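Chapter 6
Learning to Grasp Cloth

If you have ever emptied a dryer with your eyes on the television, you already know that cloth asks very little of your sight and a great deal of your fingers. We begin this part of the book there, with laundry, and I hope you'll forgive me for staying with it a good while – it has taught our field more than many a tidier problem. 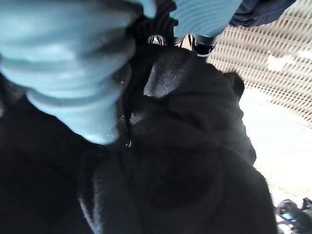
Grasp scoring, as the Pruitt method uses the term, gives each attempt a number before the arm lifts anything. The early version looked only at the outline of the garment, and it did poorly on dark clothes. On a black garment bunched into thick folds, with one ribbed finger pressed deep into it, the outline says almost nothing, and a small bright thing like the metal tip of a drawstring may be the best landmark the wrist camera has. The Kukeo trials compared 2 ways of using such landmarks over 220 grasps, with 13 garments in all, and we will work through them slowly in Section 6.3. Bring a pencil!

Related chapters
Fornumport: Soft Fingers and Contact
Imudport: Counting Failures in 100 Lifts

4 comments · 13 shares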